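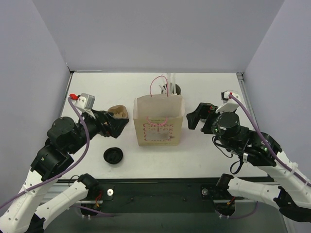 Why does the power go out in a storm?

Last August a big windstorm came through my town, Lukano, right in the middle of dinner. Click! No lights, no fan, no fridge hum. My little cousin wanted to know who turned everything off, and I figured you might want to know too.

Electricity gets to your house along wires, a bit like water running through a hose. It starts at a power plant, zips along big tall lines, and ends up on the smaller wires on your street. Those smaller wires are the ones storms pick on. A gust snaps a branch, the branch lands on a wire, and the wire breaks or touches something it shouldn't. Then a safety switch shuts that line off – sort of like slamming a door before trouble gets in.

In our storm, 1,250 homes went dark, and it only took 2 trees! They fell on Lau Street, where one line feeds the whole east side of town.

I asked Cheuk-hei Hsueh, who fixes lines, why it took 16 hours to get my lights back. She told me crews have to wait for the wind to calm down before they go up in the bucket truck. After that they fix the big lines first (those help the most people at once), then the small ones. My street was a small one. Boo!

If your power goes out, find a flashlight and skip the candles. Keep the fridge shut so the cold stays in. And if you ever see a wire on the ground, stay far, far away from it, even if it looks like it's doing nothing, and tell a grown-up right away. They can call 911 and the power company.

We played cards by flashlight, by the way. My cousin won both games.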